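Chapter 4
Small Towns and the Roads That Pass Them

18 shares | 4 comments

Kastine began as a place to water horses. The creek ran all year, the ground beside it was flat, and the wagon road between the port and the silver diggings crossed it at a shallow ford. By the time the railroad came through, the town had two hotels, a flour mill, a brick courthouse and a population of 4,000. The last census counted 1,043.

Many inland towns have a similar record. They grew up to serve travelers, and they shrank when the travelers found a faster way. In Kastine the change came in two steps. The passenger trains stopped first. Then the highway was moved to the far side of the ridge, and drivers no longer had to slow down on Main Street. The gas stations closed within a few years, followed by the larger of the two hotels.
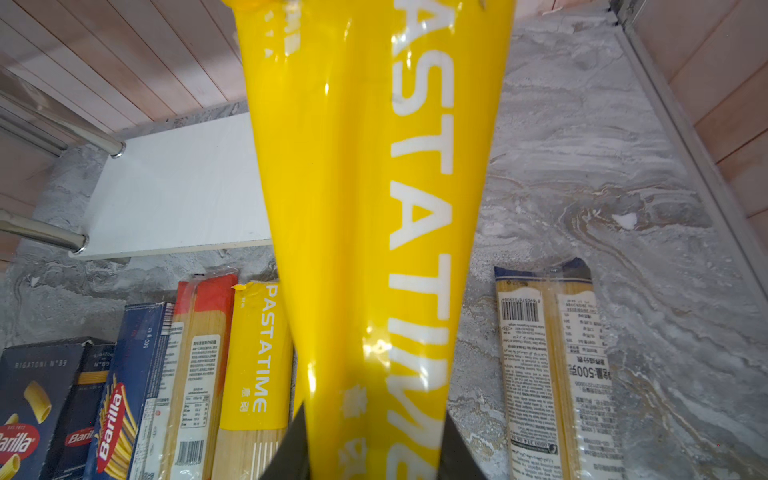
Why do some bypassed towns keep their people while others lose them? The answer depends mostly on what work is left within driving distance and on how much it costs to live in the houses that remain.

Gurkine, one valley to the west, was bypassed by the same highway. It had a hospital and a high school, and it kept both. Its population has changed very little. Harari had neither, and today it has 558 residents, most of them past working age.

Old buildings play a part as well, though a smaller one than local plans often claim. A restored courthouse may bring visitors on a summer weekend. It does not pay wages in February unless somebody works in it. Kastine rents its courthouse to the county water office, which employs 18 people there.

This chapter looks at the four towns of the Amano district in turn, beginning with how the land around each one was divided and sold. Land records come first because they show where the early streets were meant to go, including several that were never built.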